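Hajdu Grassroots Rugby Participation Records

README, version 4

Maintained by Orsolya Katona and Dwight Cormier. Last revised 3 September 2018.

Summary

This package holds session attendance and player registration records from 26 community rugby clubs that took part in the Hajdu program. Each row is one player at one session. Match results are not included. The records were kept on paper by club coaches and typed up at the end of each month.

Files

sessions.csv -- one row per session, with club code, venue code, age band and planned length in minutes
attendance.csv -- one row per player per session
clubs.csv -- club codes, pitch surface, number of changing rooms
venues.csv -- venue codes and facilities
notes.txt -- free text from coaches, lightly edited

All files are UTF-8 with comma separators. Dates are year first. Empty cells mean the value was not recorded; zero means zero.
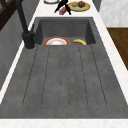 Player identifiers are random and do not carry over from one season to the next. A player who moved between clubs in mid-season keeps the same identifier, except at Kokau, where 17 players were given new ones by mistake. The affected rows have the value 1 in the column id_reset. Do not use them for retention figures.

Age bands

Bands follow the player's age on the first day of the season. Two clubs ran mixed sessions for the youngest bands and recorded them under the older one. Washington Cordeiro has a corrected version for Mistaver only, and it is merged here.

Venue fields

The facilities columns in venues.csv were filled in from a form sent to each club in April. Answers are yes, no or blank. The field kitchen_sink is yes for any sink in a room used for food, whatever its size. A separate field, kitchen_window, is yes where there is a window behind the sink, as in the kitchen here with its dark brown mullions, and no where the only window is on another wall. Serving hatches are not windows. Ferenc Lakatos checked the forms against the clubs' own floor plans and changed the answers where the two disagreed. 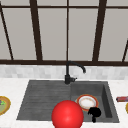 Touch and tag sessions are coded separately from contact sessions. The code is in session_type: T for touch, G for tag, C for contact. Some venues hosted a T session and a social evening under one booking, and the form let coaches tick both. For those bookings venues.csv also has sink_position, with the value W where the faucet stands in front of the window, as it does under the thin central mullion in this kitchen. The social evening itself has no row in sessions.csv.

Known problems

Harketti submitted 81 sessions with no start time. They are kept, with start_time blank.
Attendance above 400 at a single session is a festival day and should be left out of averages.
Coach names were removed from notes.txt by hand. Report any that remain to Glória Prata.

Use

Free for research and club planning. Small clubs can be identified from their totals, so do not publish counts below five.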